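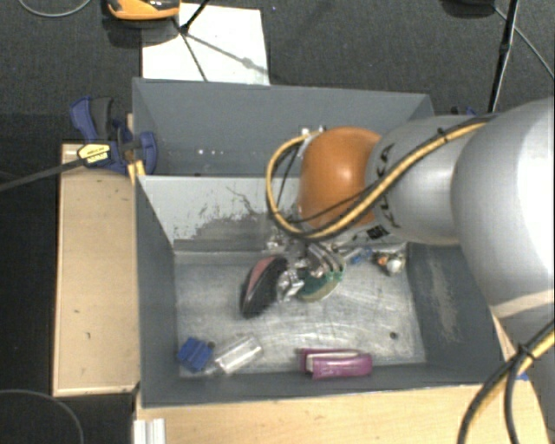
Shirley Goodall wanted it known, before we'd so much as signed the visitors' book, that she had put in for the robot herself. Twice. Her wrists had asked for it, she said, and her wrists had been with the firm longer than the managing director.

So began the December open afternoon at Hollis, which picks and packs small mixed goods at its Tivstead site and had promised us coffee and the future. The coffee came first, and there was plenty of it.

Sorting at Hollis used to mean standing over a bin and fishing things out by hand, 40 bins to a shift. Now an arm does a share of the fishing. It is good with anything blocky. It is less good with clear packaging, which it regards much as I regard contact lenses on a bathroom floor. When it gives up, a light comes on and a human being walks over, picks up the item and walks back. Neville Dawber told me he covers more ground than he did when he delivered mail.

Management's figure is 3,000 items a day, up from 2,468. Rawan Khasawneh, from the packing side, pointed out that every one of those extra items still has to be put in a box, and that the boxes have not been automated. There was a short silence, and then we were shown the canteen.

No jobs have gone. Five people have new titles, Imogen Bunting among them: she is a cell supervisor, which came with a two-day course and, after some correspondence, a raise. She likes the work better. She misses talking to the person opposite, as the person opposite is now bolted down.

Tours run again in spring. Wear flat shoes and ask Shirley about the second application form.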